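Keep the Hebrew in the Service

24/08/2024

Our synagogue in Hokgate is voting at the end of this month on whether to cut the Hebrew in the Saturday morning service by more than half. I am against it, and I want to set out why, because the meeting gives each speaker 2 minutes and I can't do it in that time.

The proposal is simple enough. The Shema and the Kaddish would stay in Hebrew, along with the Torah reading and the closing hymn. Nearly everything else would be read in English from a new booklet. The people behind it say that most members can't follow the Hebrew, that younger families find the morning long and closed to them, and that prayer a person doesn't understand is not much of a prayer. They point out, correctly, that the old authorities allow a Jew to pray in any language he understands. The Mishnah says so about the Shema and about the standing prayer. I don't dispute any of that.

I would go further and admit that I was one of the people who couldn't follow. I grew up in a house with no Hebrew in it. I joined at 40 and spent my first two years turning pages when my neighbor turned his. I was embarrassed most weeks. An English service would have been easier on me and I might have been glad of it at the time.

But I learned. I learned slowly, mostly by hearing the same words in the same order until they stopped being noise. I never took a full course. The service itself taught me, and it could do that only because the Hebrew was there every week. Take it out and the next person who comes in knowing nothing will stay that way, and we will have arranged it for him as a kindness.
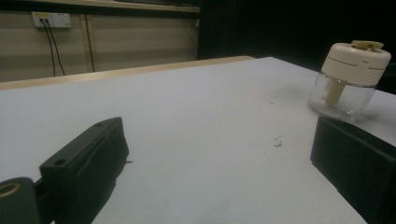 The congregation at Privier made a similar change when I was living near there. I went back for a visit a few years afterward. The people were friendly and the reading was clear. What struck me was that the prayer leader, a capable woman who had grown up in that building, had to read the Hebrew that remained from English letters. So did everyone around me. They had kept the Shema and the Kaddish, as we are told we would, but those had turned into set pieces, like the one Latin motto on a school crest. I don't blame them for it. If you use a language for five minutes a week you lose it.

Then there is the matter of translation. The new booklet uses the Fidby version, and I have read it through. It is decent modern English. It also makes choices on nearly every line, and it has to. The word "chesed" appears as "love" in one place, "kindness" in another and "loyalty" in a third. A reader of the booklet would never know that it was one word in all three places. He would be praying the translator's opinion. Twenty years from now that English will sound dated, somebody will propose a newer one, and members who learned this one by heart will be told to put it away. The Hebrew has outlasted every translation made of it.

I also think about traveling. I was in Hegedűs for work one August and found a small synagogue a short walk from where I was staying. I didn't share a single spoken language with the men there. I could still pray with them from the first page to the last, and when they handed me an honor at the Torah I knew what to do. That is an ordinary experience for Jews and has been for a very long time. I would like the children in our Sunday school to be able to have it.

The supporters' survey found that 55 percent of members who answered want more English. I believe the number. I would only say that the question asked people what they wanted to hear, and did not ask what they were willing to learn. We have not run a reading class for adults since before the pandemic. We have not bought prayer books with line-by-line English, although the money for the booklet would pay for 100 of them. We could call out page numbers more often. We could read one prayer in English each week, a different one each time, and spend three minutes on what it says. These are small things and we should try them before we do something that is very hard to undo.

I will be voting no. If the vote goes the other way I will still come on Saturdays, and I will teach the reading class myself for anyone who wants it.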